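# Big Dark Blocks Are Back at the Oltley Play Library

Jan 30, 2018

Good news for anyone who's been asking me at the front desk since December – the navy cubes are ready to borrow again!
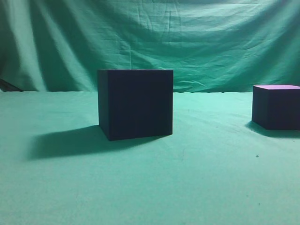

How long can you keep a set? Three weeks, and you can renew once by phone if no other family is waiting.

I've been helping out at the play library on Skernley Road for a while now, and I can't remember a toy people missed this much. The cubes went off to Orlando Urrego's workshop in Pevdale before the holidays for fresh paint (the old coat had been chewed, drawn on and, in one case, glittered). Orlando matched the color by eye from an old sample card, and I think he nailed it. They're so dark you'd call them black until you get them next to something that really is black, and then the blue and purple come through. On our green cloth they look downright elegant, with those shadows, one long and one short, falling toward the left.

Liya Negussie runs our Saturday-style building hour for the under-fives, which now happens twice a week, and she's already planning a shadow game with a desk lamp and a big and a small cube. Kids move the lamp, watch the shadow stretch, then trace it on paper. I tried it myself and stayed way too long.

The repaint cost $157, and $79 of that came from the bake sale, so thank you to everyone who bought a slice of Kaisu Hirvonen's cardamom bread. I bought more than my share.

If you'd like a set, stop by the desk or leave your name with Kevin Condori, who keeps the waiting list. Please wipe the cubes with a barely damp cloth before you bring them back – no sprays, please! The Mosquera marble run is still out for repair, and I'll post here when I hear more.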